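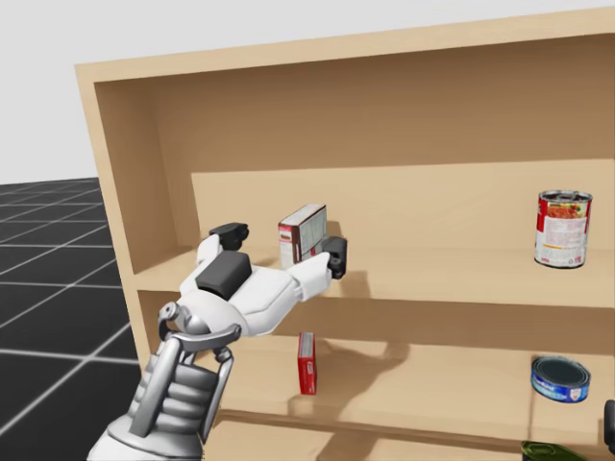
4.2 Late releases at the shelf edge

We come now to the fault that kept us busy for most of September, and which we had at first, rather hopefully, put down to bad luck. In 28 of the 700 simulated placing runs the hand opened on command but the item stayed with it for a moment, and was then dragged forward or tipped over as the wrist drew back. Boxes suffered far more than cans. In Figure 3 the hand has a small food box upright, just above the upper board and near its front edge, with one black fingertip pressing on the right face; it was from positions very like this one that most of our late releases came, and a box that tips so close to the front has little board left to land on.

Print this page | E-mail this article

Figure 3. Simulated shelf task, with the box held over the upper board and a soup can standing at the right-hand end.

Karthikeyan Gowda went patiently through all 28 logs one Tuesday and found the same pattern in each. The contact model in Stovari, our simulator, went on reporting a small grip force after the fingers had been told to part, and the wrist began its retreat on a timer without waiting for that force to fall to zero. Judite Fonseca has since rewritten the release step so that the retreat waits for the reading, and we are very grateful to her. We have yet to repeat the full set of runs, and so we make no claim here about the cure.

Shares: 28 | Comments: 0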